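Häufige Fragen: Wäsche falten und Schwarzes pflegen

Muss man wirklich alles falten?
Nein. Unterwäsche und Putzlappen falte ich seit Jahren nicht mehr, und geschadet hat es keinem. Bei dunklen Oberteilen sieht man Knicke allerdings schnell, da lohnen sich die zwei Minuten.

Geht das auch auf dem Bett oder braucht man einen Falttisch?
Das Bett reicht. Falttische wie der von Patbridge sind hübsch, stehen aber 14 Stunden am Tag im Weg. Ein helles Tuch als Unterlage finde ich sinnvoll, weil man schwarzen Stoff darauf besser sieht. 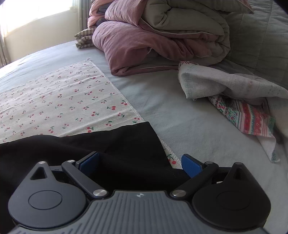
Schwarzes Kleidungsstück auf hellem Tuch mit Kirschmuster

Was taugen Faltbretter?
Wenig, wenn man mich fragt. Das von Mastance habe ich 4 Wochen lang benutzt. Die Stapel wurden gleichmäßiger, schneller war ich damit nicht. Für Kapuzenpullis war es schlicht zu klein.

Warum sieht Schwarz nach dem Waschen so oft fusselig aus?
Meist liegt es an den Mitwäschern, vor allem an Handtüchern. Schwarzes auf links drehen und getrennt waschen hilft. Ganz ohne Fussel geht es trotzdem selten ab.

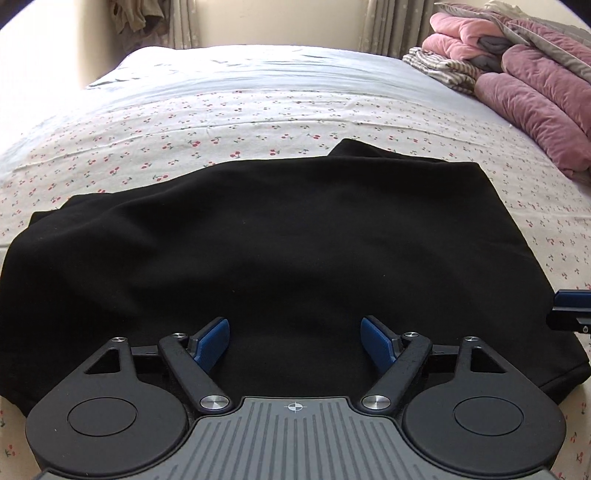 Auf mattem Schwarz fallen auch winzige helle Fussel auf

Bringt ein Spezialwaschmittel für Schwarzes etwas?
Da bin ich vorsichtig. Krasniqi verspricht »Farbtiefe wie am ersten Tag«, aber womit wurde verglichen? Ich nehme flüssiges Colorwaschmittel und sehe keinen Unterschied.

Und das senkrechte Falten?
Klappt in Schubladen, die voll sind. In halb leeren kippt alles um. Im offenen Regal bleibe ich beim Stapel, höchstens 6 Teile hoch.

Wer schreibt hier?
Živko Karagiannis, ohne Werbevertrag. Fragen beantworte ich meistens abends.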